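# Sturnum cell: hand setup and care

Last updated: July 25, 2026

Covers the right hand and wrist camera on the Sturnum cell, which handles thin sheet material on a white work surface. Arm calibration is in a separate file. Written by Corina Bratu, checked by Marius Enache.

## Before a session

1. Home the arm with the hand open and the fingers pointing down.
2. Check the gray cover for folds that reach the knuckle housings. A fold caught in a joint cutout stalls the finger and trips fault 103.
3. Wipe the fingertip pads with a dry cloth. No solvent — it hardens the pads.
4. Run `hand_check --slow`. Every finger should close and return without a fault.
5. Lower to the hover pose and look at the wrist view before allowing contact.

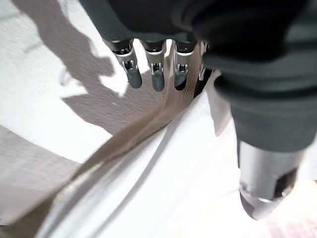

Wrist view at hover: fingertips just above the sheet, thumb angled in, hand shadow to the left.

Exposure is locked at setting 20. Leave it there even if part of the white surface washes out; automatic exposure shifts when the hand shadow moves, and the sheet edge gets lost. The pads and the sheet edge are what need to stay readable.

## Upkeep

- Pads: replace after 507 grasp cycles on sheet material, or sooner if worn.
- Joint pins: inspect through the housing cutouts when changing pads. Clear lint with a soft brush.
- Cover: remove and refit if it has crept toward the fingertips. The February cover runs tight at the thumb — refit that side last.

## Known problems

Fault 99 after a pad change means the zero offset was not saved. Repeat step 4 with `--save`.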